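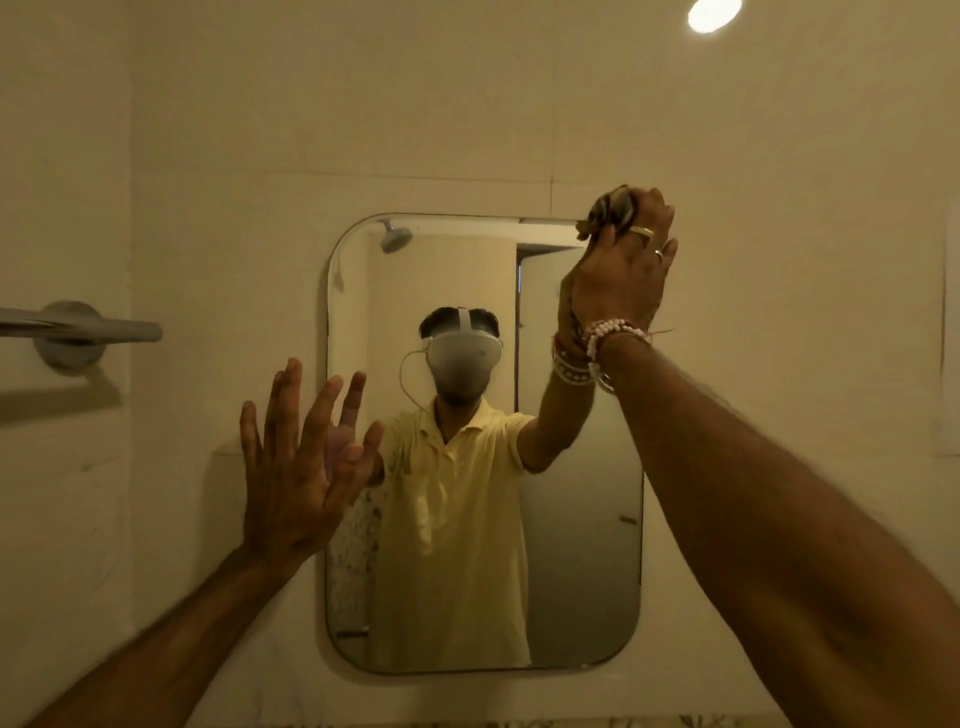 Parnureo, the company that runs the overnight ferry between Vunine and Lūse, will apply new rules on animals in passenger cabins when the winter timetable comes into force in November. Until now the only choice for passengers with animals has been the kennel room on the car deck, whatever the size of the animal. Under the new rules animals are divided into two classes by weight and by the type of carrier needed. The lighter class takes in anything of the order of the small grey-brown and striped animal held up in one closed hand by the bathroom mirror, and such animals will be accepted in every grade of cabin, including those on the inside of the ship. Dogs and larger cats fall into the heavier class and are limited to a block of 18 cabins on the lower passenger deck.

The crossing covers roughly 155 kilometres and is the only direct sea link between the two towns. The ship leaves Vunine in the late evening and is alongside at Lūse before breakfast, with the return sailing on the following night. In summer a second ship, the Nillon, is added to the route, so that there is a departure from each end every night. The Nillon is laid up from October to April and its cabins will not be brought under the new rules until it goes back into service.

The fee for an animal in the heavier class is set at 12 euros for each crossing, payable at the time of booking. Animals in the lighter class travel free but must still be entered on the booking. An animal that has not been entered can be added at the check-in desk if space allows, and the fee at the desk is the same as the fee online. Passengers who arrive with an unregistered dog when the block is full will be offered the kennel room, which stays open and remains free of charge.

Zineb Lahlou, passenger services manager at Parnureo, said the block on the lower deck had been chosen for its floor covering and its distance from the ventilation intakes that serve the rest of the ship. The carpets there were taken up during the last dry docking and replaced with sheet vinyl, coved at the walls so that it can be washed down. Air from those cabins is drawn off separately and is not returned to the passenger areas. "We looked at a larger block on the deck above, but the ducting is shared with the restaurant and could not be split without cutting into a fire bulkhead," she said.

All the cabins in the block have their own shower and toilet. Bedding is of the ordinary type, and a washable cover is supplied for the lower bunk. Food and water bowls are not provided. Passengers are asked not to use the shower tray for cleaning animals, as the floor drains have a fine strainer which blocks with hair, and a wash point with a hose and a coarse drain has been fitted next to the outside door on the same deck.
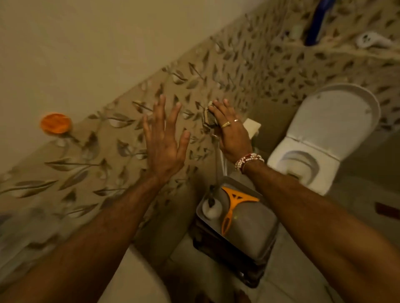
Animals may be left alone in the cabin while passengers eat, but not during boarding, disembarkation or a safety announcement. Heavier animals must be kept on a lead in corridors and on the stairs, and lighter ones must be in a closed carrier whenever they are outside the cabin. The lifts may be used only for the trip between the car deck and the cabin deck. The restaurant, the shop and the reclining-seat lounge remain closed to animals other than assistance dogs, which are not affected by any of the changes and are not counted towards the limit on the block.

An exercise area has been marked out on the open deck aft, on the port side, behind a windbreak. It will be closed in high winds at the decision of the bridge. On such nights the covered part of the car deck near the kennel room will be opened under escort at fixed times, to be given over the loudspeakers after departure. Access to the car deck at any other point in the crossing is still forbidden.

The documents needed for the animal do not change. Identification and vaccination papers are checked at the desk before boarding at both ports. Lūse has no overnight veterinary cover at the terminal, and an animal whose papers are not in order will be refused at Vunine and not carried over to be dealt with on arrival. Parnureo advises passengers in this position to change their booking by telephone, as the online form does not yet allow the animal and the passenger to be moved together.

Cabins in the block are shown on the booking page with a paw symbol. They can be booked without an animal only in the last day before departure, when any that are left go back into general sale. Passengers with allergies who are booking late should therefore note the cabin number they are given and ask the desk to change it if it lies in the block. The company says it will clean every cabin in the block to the same standard after each crossing, whether or not an animal was registered in it, but does not describe the cabins as allergen-free.

For cabins elsewhere on the ship, where the lighter class is permitted, no such separation is made. Lahlou said that a passenger with a severe allergy should say so when booking and would then be placed in a cabin that had been free of animals on the previous sailing. The request has to be made by telephone. It cannot be guaranteed on sailings at Christmas and in the school holidays, when the turnaround at Lūse is shorter.

Rabbits, guinea pigs, ferrets and caged birds are all treated as the lighter class, provided that the carrier fits beneath the lower bunk. The space there is low, and tall birdcages will not go in. Reptiles will continue to be refused in cabins and in the kennel room alike. Fish may be carried in a vehicle at the owner's risk.

Foot passengers should allow extra time at Vunine. Animals in the heavier class are not taken through the covered walkway, which has an open grating floor, and will be brought aboard over the vehicle ramp after the last lorries have been loaded. At Lūse the walkway has a solid floor and both classes may use it. Drivers at either port keep their animals in the vehicle until it is parked and then go up by the forward stairs.

Bookings under the new rules open in September. Passengers who have already reserved a place in the kennel room for a winter sailing can move to a cabin in the block without an amendment charge, paying only the animal fee and any difference in the cabin price. Existing bookings that are left as they are remain valid.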